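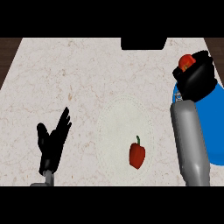

Same surname, two parishes, how do I tell them apart?

Hi all, I've been at the family tree since February and I've hit a wall. My great-great-grandfather's people came from Pretby (or so Nan always said), but when I search the parish index I get 900 hits for Montecinos and its various spellings, and two of them are boys with the same first name, baptised a few months apart in neighbouring parishes. Both fathers are down as labourers. I've been favouring the Pretby one because of Nan, but I'd hate to build three generations on a hunch! How do you lot decide? I only have the free index, no scans.
posted by gumleaf_roots

Get the scans before you do anything else. The index only gives you what some tired transcriber thought was worth typing, and the originals often have the mother's maiden name and the witnesses squeezed in the margin. I had nearly the same muddle with my dad's side and the godparents sorted it in an evening (one was an aunt I already had on the tree, I did a little dance in the kitchen). Also look for a burial for each boy. If one died as an infant, you've got your answer, sad as it is. After that I'd try the marriage record, which in my lot usually names the father and sometimes his trade. Write down every source as you go, even the dud ones. I didn't, and I've looked up the same wrong family at least twice. Oh, and try the spelling with an s dropped off the end, and with a z.
posted by Paperbark

I just use Gradia, it matches them for you. Took me 20 minutes.
posted by zodel3889

Careful with the automatic matches, mine had a woman giving birth before she was born. Fine for clues, but I'd check each one against the register. Your local library might have free access to the scans too, worth a phone call.
posted by tea_and_census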